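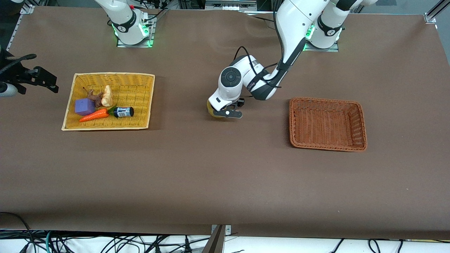 Erkance busca participantes para su taller de orden cotidiano

¿Eres de esas personas que no pueden ver un cajón revuelto sin meter la mano? ¡Entonces queremos conocerte! En Erkance preparamos una nueva edición de nuestro taller de clasificar y guardar cosas pequeñas, y abrimos 56 plazas para gente con ganas de pasar la tarde entre cestas de mimbre.

Trabajarás en una mesa grande, con dos cestas y un montón de objetos menudos que hay que repartir. Parece fácil, y al principio lo es, pero enseguida llegan las dudas de verdad: qué va con qué, qué se coge primero, si conviene agrupar por color o por tamaño. Nos encanta ese momento, y casi siempre acaba en una conversación estupenda – hay quien defiende su sistema con mucha pasión.

Qué pedimos
Ser mayor de edad y entender bien el español.
Poder estar de pie o sentado ante una mesa durante dos horas, con una pausa a mitad.
No hace falta experiencia. Si has trabajado en almacén, tienda o ludoteca, cuéntanoslo, que nos interesa mucho.

Qué ofrecemos
Merienda, ayuda para el transporte y un juego de cestas Okodwood para llevarte a casa. Al terminar recibirás también el cuaderno Handex, con fichas para ordenar cocina, costurero y escritorio (la del costurero es nuestra favorita).

Las sesiones serán en junio, en la sala Nwachukwu, a las 17:00. La sala está en planta baja y tiene acceso sin escalones.

Cómo apuntarte
Rellena el formulario de la web e indica si eres zurdo o diestro y si prefieres silla alta o baja. Puedes venir con otra persona, siempre que cada una envíe su propia solicitud. Contestamos a todo el mundo, también cuando ya no quedan plazas – en ese caso pasarás a la lista de la siguiente edición.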